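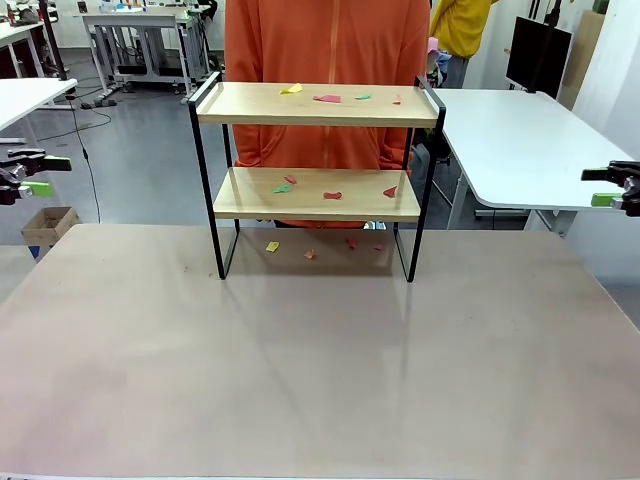
Which browsers does the Motico theme support?
The last three major versions of Chrome, Firefox, Edge and Safari. Older versions load the page without the sticky menu.

Motico theme, README

Responsive shop theme built by Semivow for the Vestora cart.

Requirements
Vestora cart with the Peixoto checkout module turned on.

Setup
Copy the motico folder into themes, then select it under Settings, Design. Clear the page cache.

Limits
50 products per category page
7 menu items in the top bar
JPEG quality is set to 70 on upload

Maintainer: Elaine Andrade
Last updated 29 October 2021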